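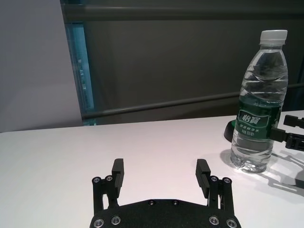 *Wrist camera view, left arm, fingers open, with the water bottle on the table.*

**Gripper trials catch-up, Thursday, upstairs at Killey**

I took the notes again, so shout if I've got you down wrong!

**1. Plimcombe fingers against the Laxdal ones**
We've done 396 picks on the bottle with each set. The Plimcombe pads slipped more on the ridges (no surprise there), but they were much easier to line up. We all liked them better for handing over from one arm to the other. Agreed to keep both sets going until the end of August.

**2. Wrist cameras**
Long chat about this one. I still think the view sits too low, as the base plate eats up the bottom of the picture, and two of us want the bracket tipped up a bit. Left arm first, then we compare.

**3. Controller**
The Coltow box dropped out 3 times overnight. The log stops at line 2091 each time, which is very odd, and I'm sending it to them tonight. Please don't update anything on it till they reply.

**To do**
- Me: log to Coltow, order spare pads
- Bench team: tip the left bracket, rerun the bottle picks
- Everyone: write the finger set on your run sheets, please!

Next one same time, same room.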